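Hut Season Is Open on the Wumbei Traverse!

The snow has finally let go of the north side of Kinedthorpe Pass, and that means the full traverse is open again, end to end. If you've been staring at the map all winter (I have), now is the time to pick your dates.

For anyone new to the route, it runs hut to hut over 5 days, starting at the Hondel trailhead and finishing down in the meadows below the pass. Most of it is plain good walking on a clear trail. The exception is the second day, when you climb to the ridge and stay up there for 11 miles with no water at all until the spring behind Faltora Hut. Fill everything you own before you leave the river. I carried three liters last year and was licking the cap by midafternoon! 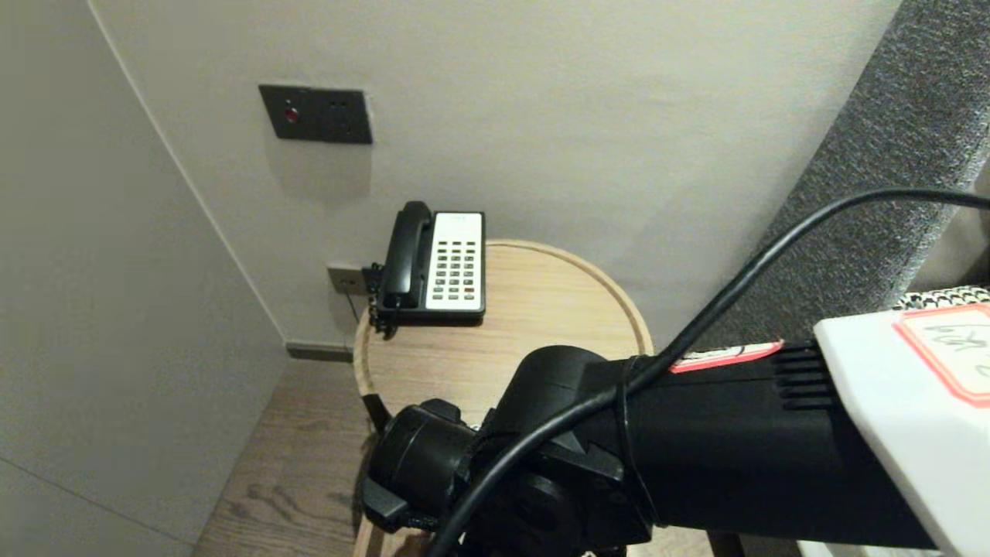 Gerrit Dijkstra walked the whole thing in early June and sent back a great report. The footbridge below Faltora is back in place, two downed spruces still block the lower switchbacks (easy to duck under, less easy with a tall pack), and the scree gully has a new fixed line for the top 300 feet. He says the rock there is looser than he remembers, so leave some space between you and the person ahead. Microspikes can stay home unless we get a late storm.

Kipchumba Massawe is leading our group trip again in July, and I can't recommend it enough. He keeps an easy pace, knows every flower on the ridge by name, and makes everyone stop for a proper lunch – shoes off, feet up. There are 2 spots left as I write this. You'll need to be comfortable with a full pack on steep ground, and you'll want boots you've already worn in.

Bunks at Faltora go fast, so book that night first and plan the rest of your walk from there. Tents are fine at the Hondel end, but please stay off the meadow until the grass comes back.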